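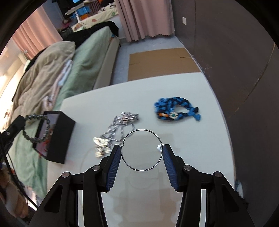 Sorting a jewelry box without losing the small pieces

My wife Nayeli keeps her jewelry in one black box with a mirror in the lid, and every August we take everything out and put it back in order. I repaired watches for many years, so she thinks I have the patience. These are the things I learned by doing it badly first.

Work on a white table, or put a white sheet on a dark one. Silver shows well on white, and a small stud with a clear crystal can be found by its sparkle if you move your head a little. Do not work over a carpet. If there is a sink in the room, close the drain before you start.

Take the hoops and studs first. They are the easiest to lose under the chains. A thin silver hoop with a hinged clasp should be held lightly by the wire, on two sides, and never by the clasp. The wire bends with very little force, and after that the clasp does not meet its place anymore. Soft rubber is better than bare metal for holding it. My old tweezers from Flenitier left marks on one pair until I put rubber on the tips.

Put each hoop together with its partner at once. I use an egg carton, one pair for each cup. Small plastic bags are also good, but then you must open all of them to find something.

A tangled ball chain

Do not pull the ends. Lay the chain flat and spread the loops outward with your fingers until you see which strand goes over the others. If there is a pendant, for example a butterfly, bring it to the outside first and keep it there. The wings catch in the loops, and flat charms do the same. When a knot is tight, I use two sewing needles and open it from the middle. A ball chain is kinder than a fine link chain - the beads roll over each other, so often it needs only a small shake.

Braided cord bracelets

These do not like to be wet for long. If a tassel is frayed, trim only the longest threads with sharp scissors, and leave the knot alone. Check that the charm on the braid is firm. Our neighbor Macario Ledesma puts clear nail polish on the thread behind the charm and lets it dry overnight. I tried it and it holds.

Beaded bracelets

Hang the bracelet over the edge of the open box while you work, so you can see all the beads and look for worn places in the string. If the string looks thin, restring it now. I bought a bag of 1,000 spare beads in Hinojosa and I think my grandchildren will still have them.

Putting back

Wipe the mirror and the bottom of the box with a dry cloth. Heavy pieces go below, earrings on top. Close the clasp of every necklace before it goes in - most of our tangles began with an open clasp.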